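How Wood Becomes a Table
A Learning Page for Young Readers from the Merrick Museum of Trees and Timber
Recommended for ages 8 to 11

Wood is one of the oldest materials that people use. It is found in houses, boats, pencils, violins and chairs. Before it was any of these things, it was part of a living tree. This page explains how a tree makes wood, how wood is prepared for use, and how people turn it into tables.

Words printed in capital letters are explained in the word list at the end.

What Is Wood?

A tree needs to stand up tall so that its leaves can reach the sunlight. It also needs to carry water from its roots to its leaves. Wood does both of these jobs.

If you could look at a piece of wood through a strong microscope, you would see a great many tiny tubes packed closely together. Most of them run up and down the trunk, like a bundle of drinking straws. The walls of the tubes are made mainly of a tough material called CELLULOSE. A second material, called LIGNIN, makes the walls stiff and helps hold them together.

The outer part of the trunk, just inside the bark, is called SAPWOOD. Water travels through it. The older wood in the middle is called HEARTWOOD. It no longer carries water, but it helps to hold the tree up. In many trees the heartwood is darker than the sapwood.

How a Tree Keeps a Diary

Between the bark and the wood there is a very thin layer where the tree grows wider. In places with warm and cold seasons, this layer makes pale wood in spring, when growth is fast. Later in the year it makes darker, tighter wood. In winter it rests.

One pale band and one dark band together make one GROWTH RING, which usually stands for one year. A wide ring often means a good year with plenty of rain. A narrow ring may mean that the year was dry, or that the tree was crowded by its neighbors.

The museum's entrance hall contains a slice from an old oak that fell in a storm near the village of Wevonov. Our staff have found 477 rings in it. Visitors may touch the slice and feel the ridges with their fingertips.

From the Forest to the Sawmill

In a well-managed forest, a FORESTER decides which trees should be cut and which should be left to grow. New trees are planted, or seeds from the older trees are allowed to sprout on their own.

After a tree is cut down, its branches are removed and the trunk becomes a log. The log travels to a sawmill, where the bark is taken off and large saws cut the log into boards.

The direction of the cut matters a great deal. If the saw passes straight through the log, one slice after another, many of the boards will show patterns shaped like arches or flames. If the log is first cut into quarters, the boards will show straighter lines. These patterns are called the GRAIN. Two boards from the same tree can look quite different.

Why Wood Has to Wait

Fresh wood is full of water. In some kinds of tree, the water in a new log weighs more than the wood itself. As the water leaves, the wood shrinks. If a table were made from fresh boards, it might twist, crack or come apart at the corners.

For this reason boards must be dried first. This step is called SEASONING. Some boards are stacked outdoors under a roof, with thin sticks between the layers so that air can move through the pile. This can take a year or more. Other boards are dried in a large heated room called a KILN, which is much quicker.

Even after seasoning, wood takes in a little moisture from the air in damp weather and gives it back in dry weather. A wide tabletop can become slightly wider in summer and slightly narrower in winter. Furniture makers know this, and they fasten the top so that it has room to move.

Hardwoods and Softwoods

Trees are often sorted into two groups. Hardwoods, such as oak, maple and cherry, come from trees with broad leaves. Softwoods, such as pine and spruce, mostly come from trees with needles and cones.

The names can be misleading. Balsa is a hardwood, although it is so soft that you can dent it with a fingernail. Yew is a softwood, and it is very tough.

Making a Tabletop

Few trees are wide enough to supply a tabletop in one piece. Most solid wooden tops are made from several boards joined side by side. Keith McAlister, who teaches furniture making at the museum's Piveck Workshop, follows these steps with his students.

1. Choose the boards. They should be dry and free of large cracks. The maker lays them next to each other and moves them until the grain looks pleasing.

2. Make the edges straight. A tool called a PLANE shaves the edges until two boards can meet without a gap.

3. Glue the boards. Glue is spread along the edges, and long clamps squeeze the boards together until it is dry.

4. Flatten and smooth the surface. The top is planed and then rubbed with sandpaper, first rough and then fine.

5. Apply a finish. Oil, wax or varnish helps protect the surface from spills. It also makes the grain easier to see.

Large tabletops are used in kitchens, schools, libraries and workrooms, and a good one can serve for many years.

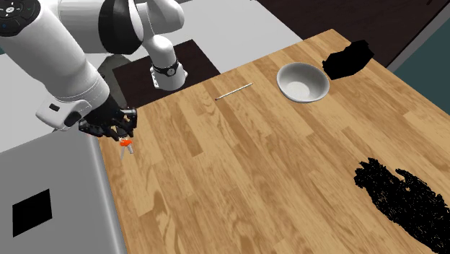
Caring for Wooden Furniture

Wipe up spilled water as soon as you can. Place a mat or coaster under hot cups and plates. Keep wooden furniture away from heaters, which can dry it out too quickly. When you write or draw, put something firm under your paper so that the pen does not press lines into the surface.

Try It Yourself: Find the Grain

You will need a pencil, a wax crayon, thin white paper and a piece of unpainted wood. Ask an adult before you begin.

Lay the paper over the wood and hold it still. Rub gently with the side of the crayon. Lines should begin to appear on the paper. Try another piece of wood and compare the two rubbings. Use the pencil to write the name of the wood on each one, if you know it.

Word List

CELLULOSE: a tough material in the walls of plant cells
FORESTER: a person who looks after a forest
GRAIN: the direction and pattern of the lines in wood
GROWTH RING: a band of wood that usually shows one year of growth
HEARTWOOD: the older wood in the middle of a trunk
KILN: a heated room or oven used for drying
LIGNIN: a material that makes wood stiff
PLANE: a tool that shaves thin strips from wood
SAPWOOD: the younger, outer wood that carries water
SEASONING: drying wood so that it can be used

Visiting the Museum

School groups of up to 40 students are welcome throughout the school year. Bookings for September visits are open now. Teachers may ask the education office for the printed activity booklet that goes with this page.

Page last reviewed: July 27, 2026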